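# Tabletop arm cell - safety walkthrough, Rarden bench

Sun 10 March. Reviewed against our Henberg house rules, revision 12.

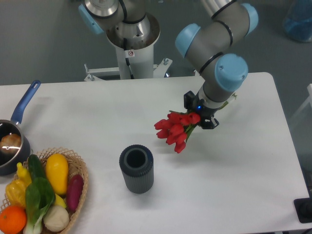

I love doing this one! The cell is small enough to go over properly in a morning, and the revised rules finally read like they were written by people who use an arm every day. Marks are OK, FIX or ASK.

**Mounting and cables**

- [x] Pedestal bracket bolts present and tight - OK. All checked with the torque wrench, none moved.
- [x] Label with the red symbol on the pedestal, front side, in place - OK
- [ ] Cable secured along its full run - FIX. The cable on the front of the pedestal needs another clip near the bracket. Five-minute job.
- [x] Joint caps seated - OK. The light blue ones are so easy to check by eye, more makers should do this.

**Table and reach**

- [x] Drop zone clear between pick and place points - OK
- [ ] Items not in the current task kept out of the swing path - ASK. The saucepan and the produce basket stay on the left for the kitchen tasks. Rule 8 says "outside reach or included in the collision model." Are they in the model? If yes, this is a pass.
- [ ] Reach limit marked on the floor - FIX. Tape is worn through on the door side.
- [x] No glass on the table during trials - OK. The dark gray ribbed vase is a good choice for the flower task.

**Gripper**

- [x] Status light visible from the operator's position - OK
- [x] Force limit set for soft objects - OK. Stems held at the lowest setting, and I was delighted to see it saved as a named preset (Amrani-soft) so the next person doesn't have to guess.
- [x] Grip holds on power loss - OK, tested 3 times with a foam block

**Stops and people**

- [x] Emergency stop within arm's length of the operator - OK
- [x] Stop tested before first motion and logged - OK, log entry 1478
- [ ] Hand-over rule posted - FIX. The sheet on the wall is the December version. Please print the current one, it has the much better wording about waiting for the arm to come to a full stop before reaching in.
- [x] Speed reduced while anyone is inside the tape - OK

Really good result overall, and a big step up from the Hornberg cell at the same stage. Close the FIX items before the next trial and send me the answer on rule 8.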